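Moving house, the slow way

April 25, 2026

We have been in the new place for 13 days now and I still can't find the potato peeler. I know which box it went into, I can picture myself wrapping it in a tea towel, and I have opened that box twice. So dinner last night was rice again, and very nice it was too.

I promised a few of you that I'd write down how the move went, and the short answer is that it went fine, just much more slowly than I'd told everyone it would. Trirnport is only an hour up the coast from Kultville, so I had this lovely idea that we'd do it in bits, a carload at a time, with a flask of tea and no shouting. Viola Cocco, who has moved more often than anyone I know, laughed at me down the phone for a good long while.
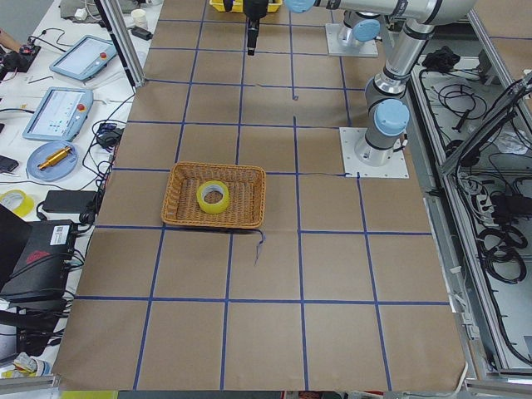 Packing tape in its basket, where tape ought to live.

Viola's one piece of advice was to start with the books, and I ignored it and started with the kitchen (hence the peeler). Please don't do that. You think you can manage with two plates and a saucepan and then your sister comes to stay.

The books came to almost 200, after I'd taken five bags to the charity shop and then gone back in for one I regretted. I'd been putting them all in big boxes until Hongjun next door tried to lift one and went a funny colour. Small boxes for books, pillows in the big ones!

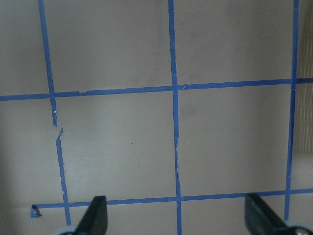
Then there was the question of the piano, which I won't go into at length, except to say that it is still in Kultville, in Siv's front room, and she has started taking lessons. I'm told she can play most of a waltz. I may not be getting it back.

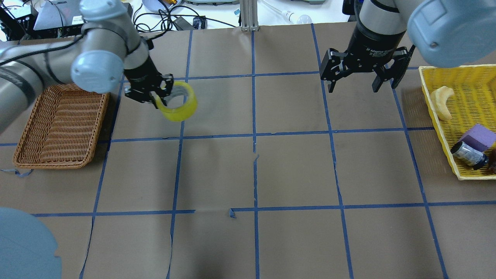
The cat took it better than any of us. She spent the first night under the bath and the second on my head, and by the end of the week she had chosen the warm step by the back door and was glaring at the gulls.

What I hadn't expected was how much I'd miss the old stairs — the creaky third one especially, which I still step over in a house where nothing creaks at all. 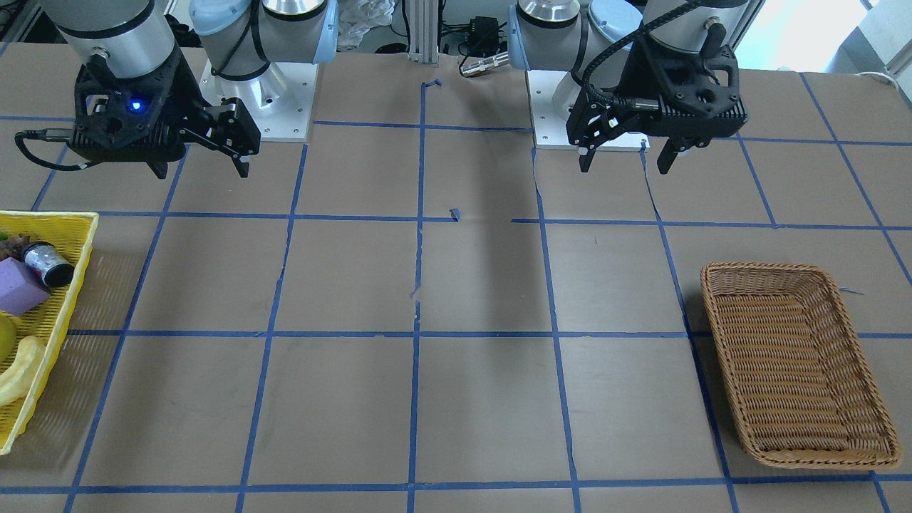

Anyway, the garden is mostly brambles, but there's a pear tree at the bottom and the neighbours say it does well. I'm hoping to have everyone over in June, when there should be chairs. If you borrowed my big casserole dish, do bring it with you.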